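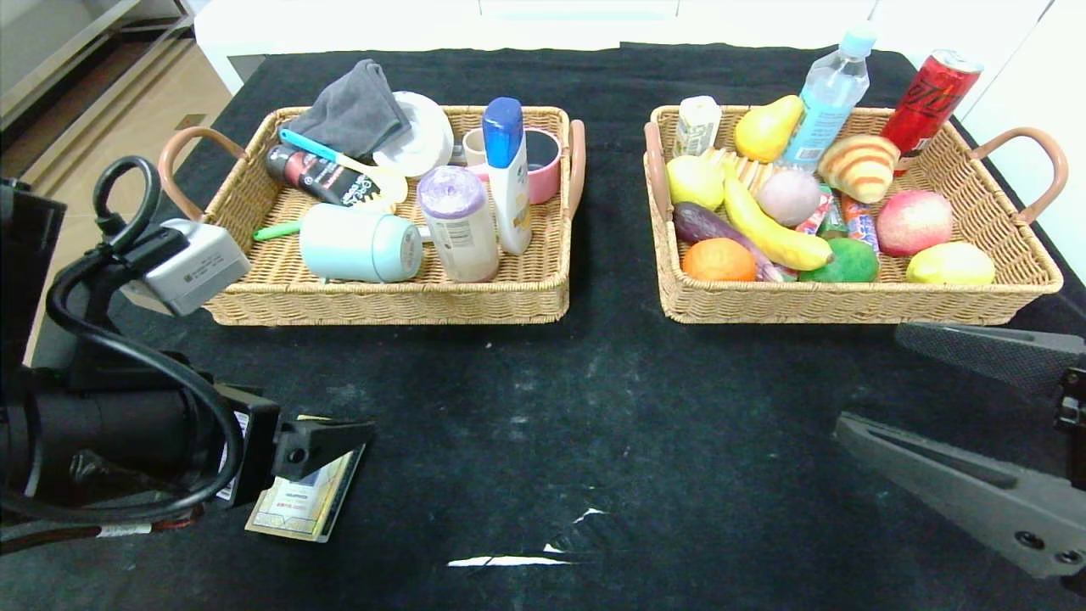

Head view. Household stuff left, food right, packet out front.

Re: [senus-manip] two-basket sorting, wrist cam vs head cam

Quick one before I run for the train. On 6th May someone at Bullby wrote:

> Your July draft says the wrist views "carry most of the signal" for
> the sorting policy. Do you mean for picking the basket or for the
> grasp itself? We tried the same split on Kaplan and dropping the
> wrist streams hardly hurt basket choice at all.
> Also how many demos, and is the cloth always black?

Grasp itself. Sorry, the draft is sloppy there, will fix. Basket choice comes nearly all from the head view, same as you found. 300 demos total, 137 held out for nothing but the ablation table. Cloth always black so far, and yes I know.

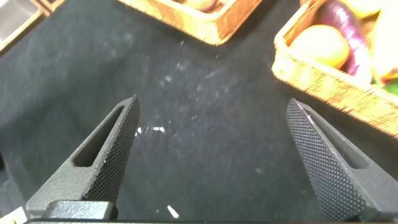
Wrist view, fingers open, baskets up at the top.

Reason I don't trust the wrist stream for basket choice: look how little of them you get. One is mostly rim. The other you can at least tell is produce, eggplant and so on. Fine if the arm happens to point that way, useless otherwise. We masked the top strip of the wrist images for 50 rollouts and basket choice didnt move. Grasp success didn't either, which I had not expected.

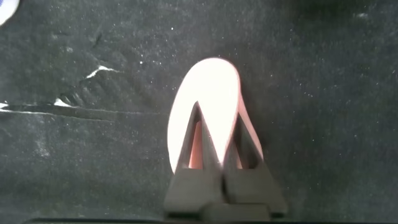
Wrist view again, pale oval item at the fingers.

For the grasp it's the other way round. Mask the middle of the wrist image and the policy closes early, or beside the thing. Light items on the dark cloth are the easy case, the purple eggplant is teh one I'd worry about. Haven't split results by item color yet, could do it if you want the table.

2 things I need from you: the Kaplan crop settings, and whether Brilano's loader resizes before or after masking. If before, our numbers dont compare.

Code is in the usual place, branch is a mess.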